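FOR IMMEDIATE RELEASE

Plirnetti Brings Family Game Night Back to the Kitchen Table With Ondwood

New cooperative game lets parents and kids play together on one shared tablet

FLONILTHORPE, January – Plirnetti, the small family games studio based in Flonilthorpe, is very happy to announce the release of Ondwood, a cooperative storytelling game made for parents, grandparents and children ages six and up who would like to spend a little more of the evening looking at each other.

Ondwood is played on a single tablet laid flat in the middle of the table. Players take the parts of neighbors in a forest village and work together to get everyone home before the snow comes. There are no separate accounts to set up, no chat, no ads and nothing to buy once the game is installed. Each story takes 30 minutes, so a family can fit one in between dinner and bath time, or play two back to back on a rainy afternoon when nobody feels like going out.

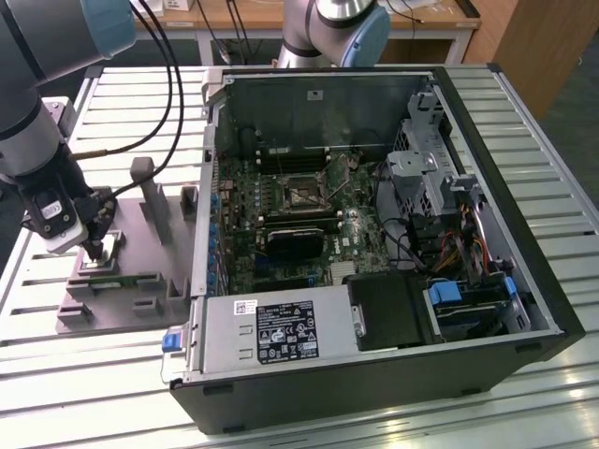
The game comes with 16 stories, and they can be played in any order your family likes. Many of them ask players to put the tablet aside for a moment and do something in the room: hum a tune for the others to guess, draw a map on the back of an envelope, or tell about a time they got lost. Younger children who are still learning to read can have every line read aloud, and the speed of the reading can be turned down as far as you like.

"My own two would sit on the same couch for an hour, each with a phone, and I couldn't have told you what either one was playing," said Irfan Majimbun, founder of Plirnetti. "I grew up with a deck of cards and a very loud set of aunts, and I wanted some of that noise in our house again. We tried the first story on my daughter when it was still mostly scribbles, and she asked for it again at breakfast, so we kept going."

Before release, Ondwood was tried out at home by 74 families, who sent in notes, drawings and a good many suggestions for new animals. The badger who runs the post office came from one of those letters, and so did the much-requested "one more turn" button, which adds a short ending for children who are not quite ready to stop. 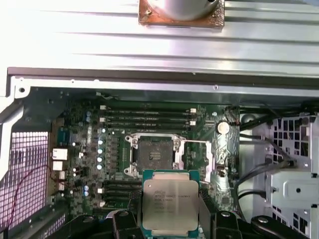 Inside an open computer case, with four black memory slots on the motherboard.

A free printable booklet goes along with the game, with coloring pages, a soup recipe from the story "Kovalchuk and the Long Supper," and conversation starters for the car ride to school. Teachers and librarians are welcome to copy it for their groups.

Ondwood is available now for most tablets as a one-time purchase. A second set of stories, set in the spring, is already being written, and families who own the game will receive it at no extra cost.

About Plirnetti

Plirnetti makes gentle games for families to play in the same room. Reporters who would like a review copy, or a chat with Irfan Majimbun, can reach the studio through the press page on its website.

###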